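Week 6 handout: What a simulated test is allowed to prove
Rules for household robots, second half of term
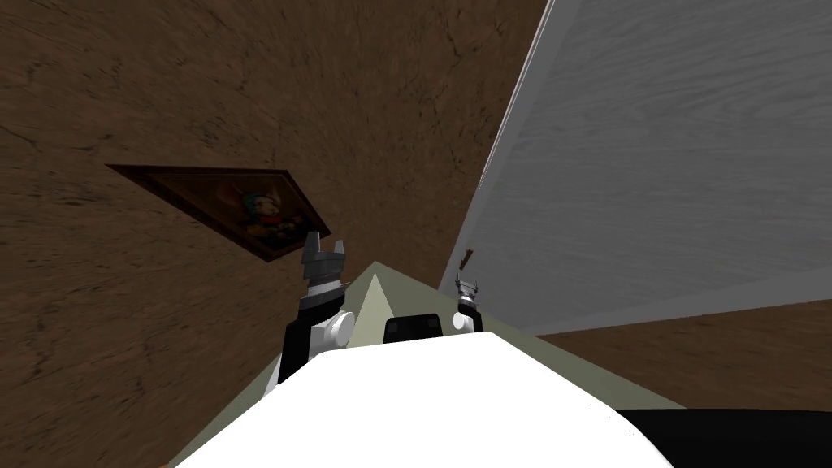

Notes by Salamatu Abubakari
Bring these to class Thursday. Corrections welcome.

Start with the sales claim. Vendors like to say a robot has "passed" some large number of trials, and the number is nearly always from simulation. Bondstead's write-up gives 4000 runs in rendered rooms. It gives 23 on hardware, in a footnote. Ask which of those two numbers a safety rule should care about.

Look at what a renderer hands you for free. A two-armed robot with both grippers open and pointing up, a gray panel with wood grain, a cracked brown wall with a framed picture on it. You can tell the panel resembles a door. You can't tell what it weighs or how hard it pushes back, and neither can a reviewer unless somebody wrote the values down. Texture is cheap. Contact is where the trouble starts.

Minimum reporting, as I would want it:

Simulator and version, with every contact and friction setting that was changed from default.
Where the arms start, and whether that pose was ever varied.
What counts as a failure, fixed before the first run. Drilell changed its definition after 300 runs and kept the earlier results.
Every discarded run, with the reason.
Hardware results in the same table as the simulated ones – same font size, please.

The Ackah checklist covers the first two and goes soft on the rest. It asks for "representative environments" and never says who decides. I have read it four times and still don't know if a room with odd wallpaper counts.

Kerkik is better on discarded runs but lets the developer do the audit. Draw your own conclusions.

For discussion: would you accept simulation alone for any clause about force near people? I wouldn't. Some of you will – come with the clause number.

Reading: Kerkik draft, sections 2 and 5. Skip the foreword.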